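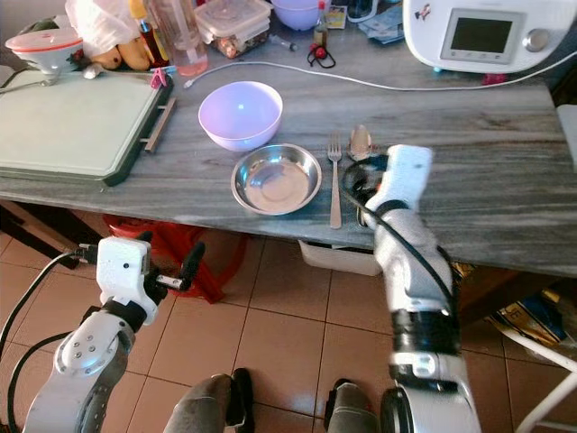

Innes Tennant wrote: I'd skip plastic altogether for a lake cabin. We bought all plastic our first summer and by April the next year half of it had stains from spaghetti sauce.

custow_kate: Stains don't bother me! We rent our place out for 9 weeks and I just want stuff that survives guests. Plastic bowls, steel plates, whatever forks the thrift store has in the bin (3 bucks a bag at the one on Sutherland, go early).

hidellmike: Steel plates are so loud though. My in-laws have them and breakfast sounds like a drum solo. I bought heavy diner china at a restaurant closing sale, 20 plates, and we've broken one.

custow_kate: One that you know of, lol. My renters hide the pieces.

Innes Tennant: Mike's right about the noise, but china is a pain to haul up our steps. I ended up with enamel. It chips, I live with it.

endora77: Can't microwave enamel or steel, and that's a dealbreaker with 7 people reheating leftovers at different times. Am I the only one who still uses Grandma's mismatched stoneware?

hidellmike: No, but yours probably weighs more than the boat.

endora77: It does. Still not buying plastic.

custow_kate: Ok so does anybody have a good way to keep mice out of the silverware drawer over the winter? I've been using a cookie tin with a tight lid but it's too short for the serving spoons.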